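Vitale Completes Design Work for Gerden Public Library Expansion

GERDEN, 2010-07-21 - The architecture firm Vitale is very happy to share that design work is now complete for the expansion and renovation of the Gerden Public Library, a project that has kept our studio busy, and more than a little excited, for the better part of two years. Bids went out to contractors in May, and Lenix has been selected to build it.

The library opened on Main Street when Gerden was a much smaller town, and anyone who has tried to find a seat at story time knows how well loved (and how tightly packed) the place has become. The new plan adds 3000 square feet on the east side of the building, with a children's room, a quiet reading room facing the old maple trees, and a community room that will seat 28 for book groups, tax help, quilting nights and whatever else the town dreams up. The existing building will get new windows, new heating and cooling, and a proper entrance ramp that brings everyone in through the same front door.

"We held nine evening meetings with library patrons before we drew a single wall, and I think I learned something at every one of them," said Agata Sartori, project architect at Vitale. "One gentleman told us he had been reading the newspaper in the same corner for 20 years and would we please leave his corner alone. We moved the copy machine instead, and his corner is still there on the drawings, with a better lamp."

Much of the original brick will stay in view. Where the addition meets the old east wall, visitors will walk along a skylit hallway with the brick on one side and low shelving on the other - a spot the staff already calls the porch. Shelving and reading tables throughout the new rooms will be supplied by Funico, and the children's room will have cubbies and low work tables for crafts, set at a height that suits the youngest readers.

Construction will take place in two phases so that the library can stay open. The addition comes first, with patrons using the Main Street door as they always have. Once the new rooms are ready, the collection will move over and work on the older half will begin. Hours may change a little during the move, and the library will post those changes at the front desk.

Vitale would like to thank the library staff for their patience, their good coffee and their many, many helpful notes in the margins. Drawings of the project are on display in the library lobby during regular hours.

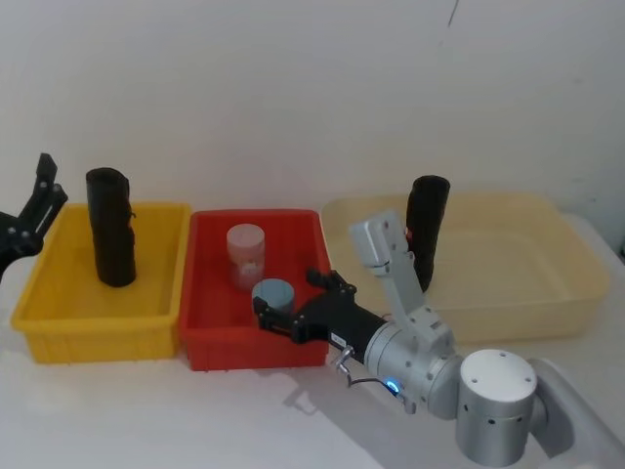 Yellow, red and cream bins on a white table.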